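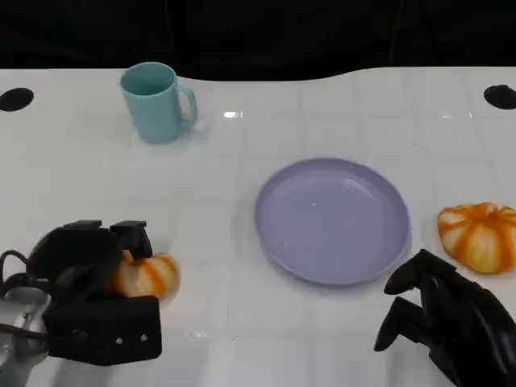 Dralitz wrote to us after the October edition that the pumpkins in her set rolled off the table in the first evening, and she asked if they can be glued. Please do not glue them. The steps in this section were changed after her letter.

Section 3. Laying out the autumn table set

The Ument autumn set has one mug, one plate and the small decorative pumpkins. It is made for a hard and level table with a smooth top.

Before you start

Wipe the table top with a soft cloth and let it dry. A glossy top shows every crumb and every finger mark, so it is good to look at it from the side, against the light.

Note: If your table has cable holes near the back, keep all pieces 50 mm or more away from them.

Steps

1. Put the plate first. It goes to the right of the middle, with the raised rim up. Leave it empty for now.

2. Put the mug to the left and further back than the plate. Turn the handle to the right. For a left-handed guest, turn it to the left.

3. Take the first pumpkin with the full hand, from the sides. Do not lift it by the stem, if it has one.

4. Set it to the right of the plate on its flattest side. Let go slowly. If it rocks, turn it a little and try again.

5. Place the second pumpkin at the front left. The two do not need to match in size – the stripes are different on every piece.

6. Step back and check that the guest can reach the mug without passing a sleeve over a pumpkin.

CAUTION: The pumpkins are decoration and are not for eating. Keep them away from small children and from candles.

CAUTION: Do not fill the mug above 300 ml. Carry it to the table empty and pour there.

Putting away

Wash the mug and the plate by hand with warm water. Wipe the pumpkins with a dry cloth only – water can leave marks in the grooves. Store the plate flat, with a sheet of paper on top.

For a missing or broken piece, write to Lerkov and give the set number 643.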